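Noketti bench, October, started 9:40

Continued with the tower for Stadoseck, asset number 3235. The case lies on its side on the slotted table and the side panel is off. Socket is open, no CPU in it. The memory module stays in its slot for now.
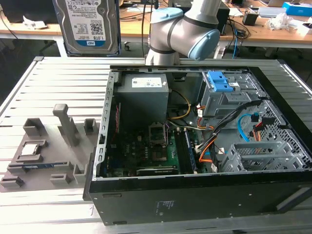
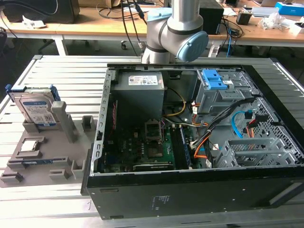
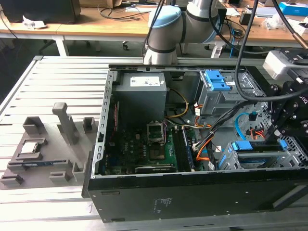
Before any part goes in I want to write down the cable order, as last time I lost half a morning on it. The SATA cables must go behind the power bundle — if they lie over it, the drive cage does not close well and the latch feels hard. I pushed the latch too strongly in September and made a small crack, so please press it flat with the thumb.

Sylvie Lapointe asks that we keep the printed tray on the left side of the case, always with the same orientation. I agree. She will print the holder again with 2 mm more in the depth, the file is in the Ider folder under 1607.

Thermal paste: the tube from Tahiri is almost finished. I ordered 2 new ones.

Still open:
check the socket pins with the magnifier
find the short screws for the drive bracket
ask Stadoseck if they want the old disk back or wiped

I stop at 12:15. The case stays open on the table, please do not put cups near it.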